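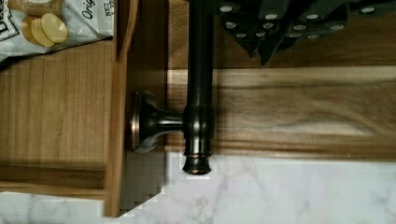 Dark bronze hardware on a wood panel above a white marble countertop.

News > Local > Housing and Building

Barua to require salvage check before houses are torn down

Last updated: 4:20 p.m.

BARUA - Owners who want to tear down an older house in Barua will have to let a salvage crew look through it first under a rule the City Council passed at its July meeting.

The rule covers houses and small apartment buildings put up before the city adopted its first building code. It does not cover garages, sheds, or buildings the fire marshal has ordered taken down for safety reasons.

Under the new process, an owner who applies for a demolition permit will be put on a list that goes to licensed salvage firms. The firms have 10 working days to ask for a visit. If one of them does, the owner has to let a crew in and let it remove doors, trim, flooring, hardware, sinks, stone counters, and other items the owner does not want to keep. The owner and the salvage firm work out between themselves whether any money changes hands.

If no firm asks for a visit in that time, the permit goes ahead as it does now.

Council member Herman Govindasamy, who wrote the measure, said he started on it after watching a row of houses on Pado Street come down last year. The houses were cleared for a parking lot next to the medical offices.

"There were oak doors in those dumpsters," Govindasamy said during the meeting. "There were brass hinges and stair parts that you would pay real money for at a store. All of it went to the landfill and we paid to bury it."

The city's public works department told the council that wood, plaster, and fixtures from demolished houses make up a growing part of what goes into the county landfill, which is expected to need a new section. The department did not take a position on the rule.

What changes for owners

The demolition permit fee stays the same. Owners will fill out one extra page that lists the age of the building, if they know it, and any materials they plan to keep. They can also ask for a waiver if the house has mold, lead dust, or structural damage that would make a visit unsafe. A city inspector will decide on those requests.

An owner who tears down a covered building without going through the process can be fined and will not be able to get a new building permit for the same lot for six months.

The first draft had a waiting period of 20 working days. That was cut in half after builders objected at a hearing in the spring.

Hidayah Ginting, who runs a small construction company in Barua, was one of those who spoke at the hearing. She said she can live with the shorter period but still expects some jobs to slip.

"When you have an excavator booked, you have it booked," Ginting said. "If I lose my slot I may wait another month for the next one. I asked them to let us apply for the salvage visit before the full permit is ready, and they did put that in, so that helps."

Ginting said her crews already pull out what they can sell. Old-growth framing lumber and solid doors move fast, she said, while painted trim is hardly worth the labor because of the cost of stripping it. Buyers who are fixing up older kitchens and bathrooms ask for metal pieces the most.

"Bronze, brass, anything with some age on it," she said. "People will drive a long way for a matching set of hooks. They do not want one. They want the set."

Where the material will go

Two salvage firms hold city licenses at present. The larger is Catinel, which has operated from a former feed warehouse at 616 Pado Street since it moved out of its first location by the rail yard.

Anjani Sitompul, the general manager, said the company plans to add a second crew and a box truck. She is also talking with the owner of the lot behind the warehouse about putting up a covered rack for lumber, which now sits under tarps.

"Lumber is the slow part," Sitompul said. "Somebody has to pull every nail. If you put a board out with a nail in it, it ruins the buyer's planer, and then they don't come back."

Catinel does not take everything. It turns down single-pane aluminum windows, particle board cabinets, toilets, carpet, and most light fixtures with damaged wiring. Stone counters are accepted if they can be carried out without cracking, and Sitompul said that depends mainly on how they were glued down. Short pieces are sold as shelves or table tops.

Hardware is cleaned, sorted by finish, and kept in bins near the front counter. Pieces with a dark bronze finish are kept away from the brass because customers mix them up, and the two are priced differently. Sitompul said staff members do not polish anything before it goes out for sale, as many buyers want the worn look left alone.

The second firm is a one-truck business owned by Yoga Kwok, who mostly handles flooring. Kwok said he supports the rule but does not expect to ask for many visits.

"I'm looking for maple and heart pine," he said. "If the listing says wall-to-wall carpet over plywood, I'm not driving over there. The more the owner writes on that extra page, the better it works for me."

The listings will be sent out through Flukix, the online permit system the city already uses for fence, roof, and driveway permits. The planning office said the salvage page is being tested and that owners without internet access can fill out a paper copy at the front desk at City Hall. Staff will enter those by hand the same day.

Some residents said the rule does not go far enough. Dae-han Ham, who lives near the cleared lots, told the council he would have liked to see a limit on tearing down sound houses in the first place.

"Saving the doorknobs is fine," Ham said. "I would rather have saved the houses. There were families renting in there."

Govindasamy said a separate proposal on rental housing is with the planning board and could come to the council in the fall. He said he did not want to hold up the salvage rule while that one is worked on.

The vote was 6 to 1. The member who voted no said the city should have tried a voluntary program first and that owners of inherited property, some of whom live out of state, may have trouble arranging a visit. The final text lets an owner name a local agent to open the building.

Salvage crews must carry their own insurance and have to leave the building closed and locked at the end of each visit. They may not remove anything that holds up a wall, floor, or roof. Gas and water have to be shut off before sinks or appliances are taken out, and the owner is responsible for arranging that with the utility.

Renovations are not covered, even large ones. A homeowner who is replacing a kitchen or bathroom does not have to call anyone. The planning office said it will keep a list of places that accept used materials for people who want to donate or sell them, and will post it next to the permit forms.

The rule takes effect at the start of next month. Permits already applied for will be handled under the old process. The council asked the planning office to report back after a year on how many visits were requested, how many took place, and how long permits were held up.

Owners with questions can call the planning office or stop by the permit desk, which is open from 8:30 a.m. to 4 p.m. and closed during the lunch hour.

Contact the newsroom | Copyright, all rights reserved | Back to top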